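Participants wanted: gripper comparison, soft goods, at home (April round)

Skumex is comparing two finger pads for our hand-held gripper and we need people to do the handling. In your own home, with your own stuff. No lab, no robotics background, we'd honestly prefer none.

What you do: pick up, fold, put down. Jackets, blankets, cushion covers, whatever is on the bed. One pad set in the first half, the other pad set in the second, same items both times. Quilted things especially please, they are giving the Tornby pads trouble and the arm team wants more of them before the next controller build.

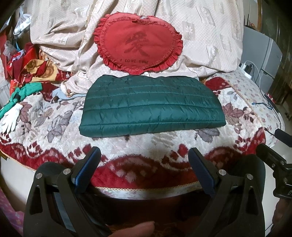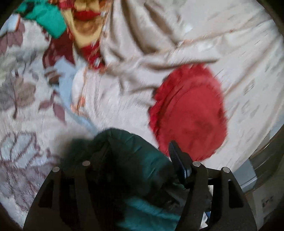

Folding work on a bed, hand-held grippers, both pictures from one home.

Sessions run 7 hours incl. breaks, split over two visits if you like. Pay is 400 for the full set, paid after second visit. Half done = half paid. We have 22 places left in Tustbridge and nearby, will close the form when they're gone.

You need:
- a bed or a big table, normal room light
- two working hands, OK with squeezing a trigger for long stretches (tell us if you have wrist trouble!!)
- 18 or over
- clothes and bedding you don't mind being pulled at. Thick, thin, shiny, fuzzy, all good
- an outlet for the charger

Pets in another room during recording. Other people at home fine but they sign the form too. Anything private, put it away before we start, the cameras see wide and we keep the footage.

Tudor Buzatu brings the kit, sets up and shows you the grip, takes half an hour or so. After that you're on your own with a task sheet. Please dont adjust the pads yourself, call him. If a finger jams, stop and note the time.

To apply: short message to Atieno Lyimo at the Skumex desk, room 227, Olteanu building. Give your area, which hand you write with, mornings or afternoons, and a few lines on what fabrics you've got. Replies go out after 4 pm. If you did the fall round you can aply again, same rate.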